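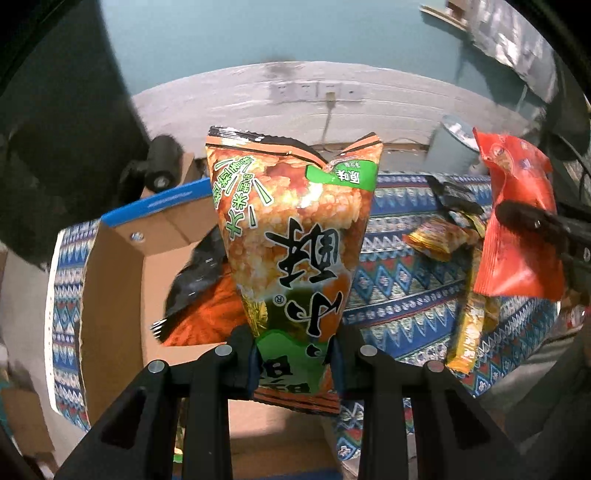

How to keep puffed rice bags from crushing in a mixed parcel?

Asked by Merja Hakala, Brendport

Every April I send a parcel to my daughter, who is living in Zirkgate. She asks always for the rice snacks in the glossy bags, the original taste (原味 on the green label). They are puffed rice, so they weigh nothing, but they break very easily. Last year I put them in the bottom of a cardboard box with two jars of jam over them, and she received mostly crumbs. Should I make a small hole in the bags so that the air goes out? Or is it better to lay them flat? I would like to use one box only, because the postage is already expensive.

Ute Kramer

Please do not make a hole. The air in the bag protects the rice, and without it the snack becomes soft in a few days. I pack such parcels since many years and I do it in this order: jars first, each one rolled in a tea towel, then the flat things such as magazines, then a piece of cardboard cut to the size of the box. The bags come on top of it. I stand them upright, side by side, with the striped seal up. If there is space left, I fill it with socks. The bags should touch each other but you must not press them down to close the lid. If the lid does not close, take one bag out.

My last parcel was around 4 kilos and only one bag had opened at the seal.

Amos Mahmoud

just buy them there? my cousin found the same kind in an Asian shop

Nazanin Ahmadpour

I agree with Ute about the hole. One small addition: look at the seal before you pack. If it is folded already in one place, do not fold it again, I had a bag which split exactly there. I put a strip of tape over the fold and it arrived well.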